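Camar hand-held gripper: blue rubber pads or the moulded fingers for thin plastic bags?

Posted by Leandro Cifuentes, 02/03/2022
Tags: grippers, hand-held, wrist camera, soft packaging

I've been comparing two sets of fingertips on a Camar hand-held gripper (two fingers, parallel linkage, trigger in the handle, wide-angle camera looking down over the fingers). One set is the plain moulded finger it comes with. The other has the blue rubber pads with the fine texture. The plan is to pick one set and then fit the same set to the arm, so that what we record by hand matches what the arm does later.

Boxes, tubs and bottles are fine with either. My trouble is snack bags, the clear crinkly kind with a sealed strip along the top and a paper-thin wall.

With the moulded fingers the bag slides out as soon as I lift it above knee height. With the rubber pads it holds, but the pads grab the film so hard that the bag doesn't let go when I open the trigger. It hangs off one pad by static or by a fold and I have to shake it. The shake ends up in the recording, and I don't want the arm learning it.
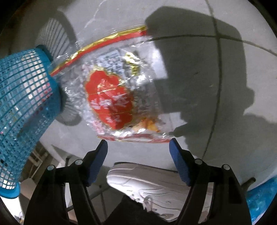 I do all the lifts standing up, with the basket on the floor beside me, and bring the gripper in from above. I have tried taking the bag by the middle, by a bottom corner and by the sealed strip. The strip is the most reliable for holding but it's also the worst for release, because it is stiff and wedges between the pads at an angle.

The second problem is the camera. The film is shiny and throws white highlights, and when the bag is close to the lens it hides most of what is behind it. The controller is a Durkent board and it logs finger width along with the video. On bags the width reads nearly the same whether I'm holding something or holding nothing, so I can't use it to tell a good grip from a miss.

What I'd like to know:

Is there a pad that sits between these two for grip?
Does anyone get a usable holding signal on film this thin?
Is it worth changing the exposure, or do I just live with the glare?

I'm using the standard spring and haven't altered the linkage.

Ladi Ogundipe

Keep the rubber pads. I went through the same thing with a Camar and an older Plostaretti, and the moulded fingers are no use for film. You can squeeze harder, but then you crush whatever is in the bag and it still slips.

For the release, look at how far your pads tilt in when they close. On mine the tips met first and the rest of the pad stayed open, so the film was pinched along one narrow line at the end and folded over it. Slacken the pivot screws a little, close the fingers on a flat piece of card, get the faces level on the card, then tighten up again. Do both sides. If you only do one, the fingers close off centre and the camera view won't match your arm. After that most bags dropped when I opened up.

If they still cling, wipe the pads with a damp cloth and dry them. New rubber has a slightly tacky skin. It wears off, but you can wear it off quicker by opening and closing on a cotton rag for a while. Don't use talc. I did, and it got into the linkage and onto the lens.

On where to grip, I would leave the sealed strip alone. Take the bag a little below it, where there's air in it and not much food. The film bunches up between the pads and gives you some thickness, which also helps with your second point. A bunched grip showed up on my width log as a clear step above fully closed. A single layer never will, whatever board you have.

I leave the exposure locked. Auto exposure made it worse for me, as the whole picture went dark every time a shiny bag came near. Move your lamp or your window side first and see what that does.

dimi_fan_7

Get a Dimitrov with suction. Two-finger grippers are bad at bags. We changed over and never looked back.

Leandro Cifuentes

Thanks both. Suction isn't an option for me, I need the hand-held tool and the arm to be the same and the arm has no air line.

Ladi, I did the card test and you were right about the tips meeting first. The left one was further out than the right. I've levelled both. I then did 11 lifts with the same bag, taking it below the strip, and it stuck on 2 of them, where before it was sticking on more than half. No damp cloth yet, that's next.

The width step is there when the film bunches. It's small, and I had to turn off the smoothing in the Durkent settings to see it. The log was set to average over a window that was far too long for this.

Ladi Ogundipe

Good. Check the screws again after a day or two of use, mine crept. A dab of the weak threadlock sorted it, not the strong one.

Also write down which recordings were made before you levelled the pads. I mixed mine up and had to go back through 2000 clips to separate them. You can tell by the angle of the pads in the video but it is slow work.

marrowfat

Cheap fix for the glare if you can't move the light: a bit of polarising film over the lens. It cuts some of the shine off plastic, though not all of it, and you lose some brightness so it's only worth doing in a bright room. Cut it bigger than the lens or you will see the edge of it with a wide angle.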